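Guide de mise en route – atelier robotique du club Perrin
Partie 4 : préparer la table et lancer un exercice à deux bras

Cette partie suppose que le robot est déjà sous tension et que la partie 3 (réglage des articulations) a été faite. Prévoir deux élèves par poste : un opérateur, un observateur qui garde la main sur l'arrêt d'urgence.

4.1 Préparer la table

1. Placer la table devant le robot, parallèle à ses épaules. Les bras doivent pouvoir avancer sans toucher le bord.
2. Bloquer les pieds de la table.
3. Passer les câbles des poignets par-dessus les avant-bras et laisser du mou. Un câble tendu fausse la position du poignet.
4. Poser les objets de l'exercice. La liste est dans le classeur Gisach, fiche 223.

Remarque : pour les exercices de niveau 2, on laisse volontairement des objets de la vie courante sur la table (sac, housse, sachet). Le programme doit trouver le bon objet parmi les autres.

Attention : ne jamais passer la main entre les deux pinces quand les moteurs sont actifs, même à l'arrêt apparent.

4.2 Charger le programme

5. Sur le poste Jorkberg, ouvrir une session avec le compte du groupe.
6. Choisir « Prise à deux bras », puis saisir le code 2148.
7. Régler l'écart de départ entre les pinces à 460 mm. Fuad Workneh a vérifié cette valeur en juin sur les deux postes ; ne pas la modifier sans le prévenir.
8. Lancer la simulation. Si un bras s'affiche en rouge, revenir à l'étape 1.

4.3 Approche et contact

9. Annoncer « départ » à voix haute et lancer l'exécution en vitesse lente.
10. Observer la descente des bras vers le boîtier blanc. La pince gauche vient au contact de l'extrémité gauche ; le doigt droit pointe vers la table, près de l'autre extrémité.

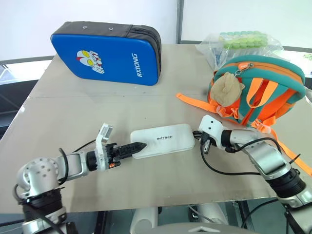
11. Mettre en pause et contrôler l'alignement. Si le boîtier a pivoté, écarter les bras depuis le poste, couper les moteurs, replacer le boîtier et reprendre à l'étape 9.
12. Vérifier qu'aucune sangle ne s'est prise dans un poignet – cela arrive surtout du côté droit.
13. Reprendre l'exécution et noter le résultat dans le cahier du poste, y compris les essais manqués.

4.4 Fin de séance

14. Ramener les bras en position de repos avant de couper l'alimentation.
15. Remettre le cahier à Vija Sproģis. Pour une panne, remplir la fiche Drullden et laisser le robot hors tension.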